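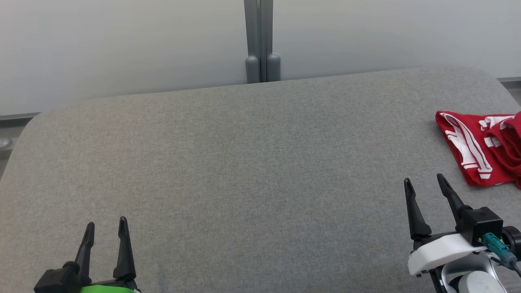
Covered folding table

A covered folding table is a flat work surface with a fabric top, used for laying out, smoothing and folding clean clothes. The name refers to the work done on it; most covered folding tables do not themselves fold away. The type is found in laundries, sports clubs, clothes shops and some homes. It is also called a cloth-top table, a dressed table or, in the north of England, a laying-out board.

The covering is usually a plain woven or felted cloth in grey or another quiet colour, pulled tight over the top and fastened underneath. Its main purpose is to hold garments still while they are being folded. Smooth sportswear in particular tends to slide on a bare hard surface, and a sleeve or leg that has been laid flat may shift when the next part is turned over it.

Name

In older trade lists the table appears under several headings, among them "finishing table" and "sorting table", and it is not always clear whether a covered top was meant. "Dressed table" was the usual term in hand laundries, where to dress a table meant to put a fresh cloth on it at the start of the week. The present name became common once shops began to buy the same tables for their stock rooms.

A covered folding table is different from an ironing table, which has a heat-resistant pad and often a shaped end, and from a cutting table, which is bare so that chalk and shears can run freely over it. In small workrooms one table may do the work of all three, with the cover taken off or changed as needed.

Construction

The top is a flat panel, with or without a thin layer of padding. Padding makes the surface kinder to the hands and wrists over a long shift, but too much of it lets the garment sink and makes a sharp fold harder to set. Felt or close foam is preferred to loose wadding, which forms lumps.

Corners are generally rounded. A square corner wears through the cloth quickly and catches on hems and drawstrings. On a rounded corner the fabric has to be eased round in small pleats on the underside, and the quality of a cover can often be judged by how well this has been done. Poor covers show ridges at the corners within a few months.

Fixed tables are fitted against a wall, with the long side open to the worker. Where the table stands close to a wall but does not touch it, a gap is left at the back, and small items such as socks and wristbands are easily lost down it. Some makers add a low rail or lip at the back to prevent this. Others leave the edge clear so that long garments, such as tracksuit bottoms and bath sheets, can hang over it while the other end is being folded.

Height matters more than length. A table at about the height of the worker's hip bone lets the arms reach the far edge without bending the back. Adjustable legs are common in shared workrooms, but they add weight and can introduce a wobble if the feet are not checked from time to time.

Tops are made in many sizes. The Trindasen table, long regarded as the standard pattern for club laundries, was 175 cm wide, enough for an adult shirt to be laid out with a finished pile on either side of it. Narrower tables are sold for homes, though piles on these usually have to be moved elsewhere as they grow.

Cover fabrics

The cloth has to meet several needs that pull against each other. It should grip lightly, but it should not hold lint. It should be soft enough not to mark knitted fabric, but firm enough to stay flat. It must not lose dye on to damp clothes.

Wool felt was the first choice for many years. It grips well and recovers its shape, but it is slow to dry and attracts moths if left in an unused room. Cotton drill is cheap and easy to wash, though it creases and has to be pulled tight again after every wash. Most modern covers are polyester or a polyester blend with a fine, mottled weave of the kind used on office chairs and screens. Mottled greys are popular in workrooms. They hide small marks, and both white and brightly coloured garments show up clearly against them. 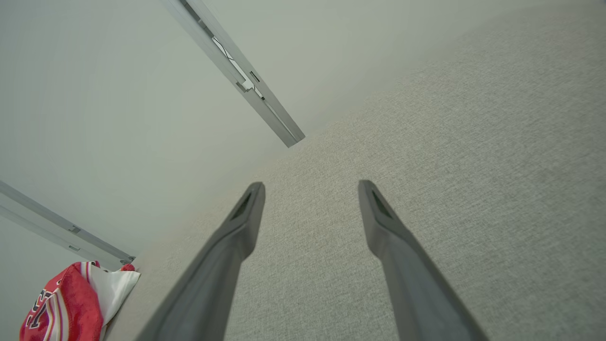
The direction of the weave has some effect on use. On cloth with a clear grain, garments slide more easily one way than the other, and the cover is normally fitted so that the easier direction runs from front to back. A garment can then be drawn towards the worker without ruffling. Speckled and felted cloths have little or no grain and can be fitted either way.

Covers are fastened by staples, by a drawcord or by hook-and-loop tape. Stapled covers stay flatter but can only be cleaned in place. Drawcord covers come off for washing and are the usual choice where the table is shared. The Brurneo cover, sold separately to fit tables of other makes, used a drawcord along the long sides and tape at the ends.

Use

Work at a covered table usually begins with shaking out. The garment is held by its upper edge, shaken once or twice and lowered on to the cloth so that the lower edge lands first. Creases are then smoothed outwards from the middle with the flat of the hand.

Shorts are laid front side up with the waistband level. One leg is brought across on to the other, the pointed part of the seat is tucked in to make a straight side, and the hem is brought up to the waistband. Shorts with an elastic waist do not lie quite flat at the top, and it is usual to stack them with the waistbands at alternate ends so that the pile does not lean.

Shirts are laid face down. The sides are turned in to meet behind the neck, the sleeves are laid back along the body, and the lower half is brought up in one or two folds. Shirts with a printed number are often folded so that the number is outermost, which saves unfolding them on match day.

Trim and piping need some care. A contrasting stripe down the side seam is generally stiffer than the cloth beside it and will kink if a fold crosses it at an angle. Folding along the stripe, or squarely across it, avoids this. The stripe is also a useful guide to whether the garment has been laid straight, and new staff in kit rooms are commonly taught to line up the trim first and the hem second.

Clothes should be fully dry before folding. Damp garments leave moisture in the cover, and dark colours may pass dye into it, particularly reds and navy blues in their first few washes. Where damp items cannot be avoided, a clean towel is spread over part of the table and changed when it becomes wet.

Care

Day-to-day care consists of brushing or vacuuming the cover and going over it with a lint roller. A stiff brush raises the surface of felted cloths and should be avoided. Removable covers are washed in cool water and put back while slightly damp, so that they tighten as they dry. Fixed covers are sponged with mild soap and left overnight.

The commonest damage is pilling, where short fibres work loose and form small balls. It appears first along the front edge, where sleeves and belts rub against the cloth. Turning the cover end to end every few months spreads the wear. A fabric shaver will remove pills but thins the cloth a little each time.

Snags are caused by zips, hook fastenings and the metal tips of drawstrings. A pulled thread should be eased back from below or cut off close to the surface. Pulling it through widens the hole.

In sports clubs

Sports clubs are among the heaviest users of covered tables, since kit comes back from the wash in large sets that must be matched by size and number. The club laundry at Plorkstead was described in detail by Everaldo Macedo, whose short handbook on kit rooms is still used in training. Macedo recorded 2098 garments passing over a single table in one season, with the cover replaced once, in January. He recommended that shirts and shorts be folded in separate sessions and paired only at the end — a practice that many kit rooms now follow, although smaller clubs tend to fold each player's set together.

Macedo also argued against piles of more than 10 shirts. Higher piles, he wrote, press creases into the lowest garments and are apt to slip when carried. The handbook gives the life of a polyester cover as 1000 hours of use, after which the front edge is normally too worn to be turned again.

In shops and homes

In clothes shops the covered table is mainly a stock-room item. Tables on the shop floor are more often bare wood or glass, with folding done elsewhere or with the help of a rigid board slipped inside the garment. The Kao board, a flat sheet with a rounded handle hole, was made in two sizes to match common shelf depths and is sometimes supplied with a covered table as a set.

At home the same work is usually done on a bed, a sofa or a padded bench. A firm upholstered surface serves well if it is wide enough for the garment to lie fully open. Mattresses are less suitable, as the surface gives under the hand and the folds come out rounded. A blanket laid over a dining table, with its edges tucked under or held by clips, is a common substitute and can be put away when the washing is done.

See also

Airing cupboard
Folding board
Ironing blanket
Kit room
Laundry table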